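November, notebook 21, adhesive residue trials cont.

Carrying on from the Starkley batch. Question is still which masking tape we can leave down on a painted surface for a few weeks without it pulling color or leaving gum. Sunita Mahmoud wants an answer before the Tostport order goes in, so no fancy stats, just pull and look.

Panels painted with the Gkikas eggshell, cured under the bench lamp. Strips burnished with the roller, same hand every time (mine). Peel angle kept low, slow pull. Cold panels done first thing, warm ones after lunch.
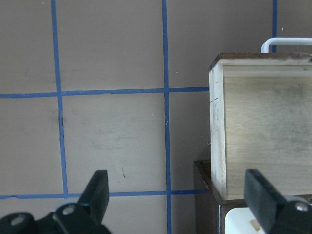
Does the slow pull make a difference on old tape? More than the brand does, so far. Fast pulls left gum on the 37 day strips, slow ones came up clean apart from the ends.

Ends are the problem everywhere. Where I pressed with a thumb to finish the strip there's always a bit left. Going to fold a tab on the next set and see. Also corners where two strips cross - top one comes up fine, bottom one stays put and tears.

Prallo solvent on a rag shifted most of the gum but dulled the paint on panel 673. Not good. Tried warm soapy water on its neighbor and it took longer but no dulling. 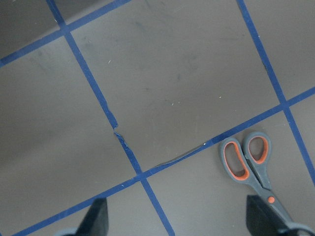

So soapy water first, solvent only on bare metal. Need to write that on the cupboard door, people grab the can without looking. Sunita says the can is nearly out anyway, order more or not? I'd say not untill we've tried the citrus stuff.

Lot 2315 is the odd one. Adhesive feels softer, strings a little when it lifts. Might be storage, it sat by the radiator. Repeat with a roll from the bottom shelf before blaming Starkley. 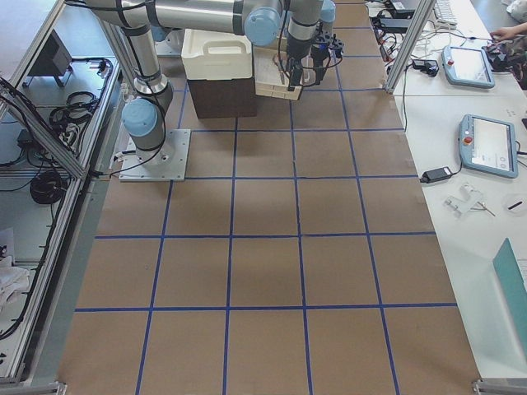 Blue tape grid on brown paper.

To do:
- fold tabs, new set, same roler
- recheck 673 in daylight
- lot 2315 again, cold
- ask Tostport about minimum order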